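Towel station: folder keeps dropping the last fold
Forum > Small Cells and Benches > Setup and Maintenance

shayne_t
22 April 2021
We run one two-arm folding cell on hand towels and cleaning cloths. The arms are older Wamelus units, and a Skevach controller handles the sequence. It folds in half, turns, folds in half again, then picks the stack up by the fold and moves it to the tray. The first two folds are fine. On the pick, the right finger pair slips off and the top layer opens up. It does it on microfiber far more than on cotton.
So far I have cleaned the finger pads, re-zeroed both arms and dropped the speed on the lift. No real change. Last count was 14 drops out of 212 towels. Any ideas before I start ordering parts?

elaheh_m
How old are the pads? Cleaning only gets you so far with microfiber. The fibers load up the surface and after a while the pad is polished smooth underneath. Drag your thumbnail across it. If it slides without catching, the pad is done.

shayne_t
Replaced in March. Thumbnail catches on the left pair. The right is a bit smoother now that I check, but I wouldn't call it worn out.

VilhoJ
I would look at the pick point before pads. If both sides close at the same height on the fold but one is over the hem, that side has twice the thickness to hold and the finger never closes on the inner layers properly. Which way is the hem when the towel gets to the pick?

shayne_t
Depends on who loads it. The hanging loop is supposed to go far right. There is a card at the loading side that says so.

agunn
Then start with the loading and leave the arms alone. We had the same complaint on our bench and I spent a whole shift just folding by hand to see what the fold wants to do. Microfiber clings to itself, so if you pinch only the top flap it will lift off the stack and leave the rest behind. You have to get the fingers down into the fold and raise a ridge first, then close from the side.
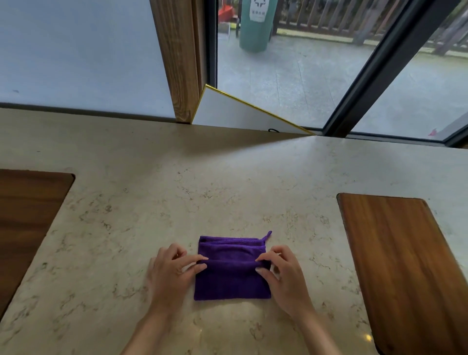 After that I taught the pick again with both grippers coming in low, left one over the middle and right one at the side of the same ridge, and a short pause between raising it and closing. I added 3 mm to the depth on the right. Check the surface first though. If your table has any give in it, the extra depth just pushes the table down and you gain nothing.

shayne_t
Table is a steel plate with a thin rubber sheet glued on. The sheet has lifted a little in one corner.

agunn
Which corner?

shayne_t
Right front. I see where this is going.

detlef_l
I disagree with adding depth. On the Wamelus arms the wrist has very little compliance, and if you drive it down even slightly too far, the load goes into the wrist bearing. We lost one that way. Set the force limit low and let the arm stop on contact. The controller has it under motion limits, second page. Then the thickness of the towel doesn't matter.

agunn
Contact stop is fine on cotton. On microfiber, ours triggered early on the pile and closed on air. We tried it at several limits. I agree about the bearing if somebody goes wild with the number, but 3 mm over a rubber sheet isn't going to hurt it.

detlef_l
It isn't going to hurt it today. The sheet wears, somebody replaces it with a thinner one, the number stays in the program. That is exactly how ours went.

VilhoJ
Both can work. Put the depth in as an offset from a touch-off done at the start of each shift, and a new sheet gets picked up automatically. Takes up to 10 seconds on ours.

elaheh_m
Glue the sheet down first and run a batch before changing anything else. Otherwise you won't know which change did it. Contact adhesive, clamp it flat overnight, and check with a straightedge. We use the Stubbs sheet and it stays put better than the one that comes with the table.

shayne_t
OK. Plan is: re-glue the corner, run a batch with the loop checked on every towel, then do the touch-off and re-teach the right side if it still drops. I'll swap the right pads at the same time as the re-teach.

elaheh_m
Swap the pads before you teach. New ones are thicker.

shayne_t
Right, pads first.

shayne_t
Update. Sheet is flat and the loop is going to the correct side. Much better, but it still drops one now and then, always on the right. Pads are in and I did the touch-off. Re-teaching tomorrow with the low approach and the pause. Detlef, I set the force limit as a backstop as well, a bit above where it was tripping early.

detlef_l
Good. Write the sheet thickness in the program header.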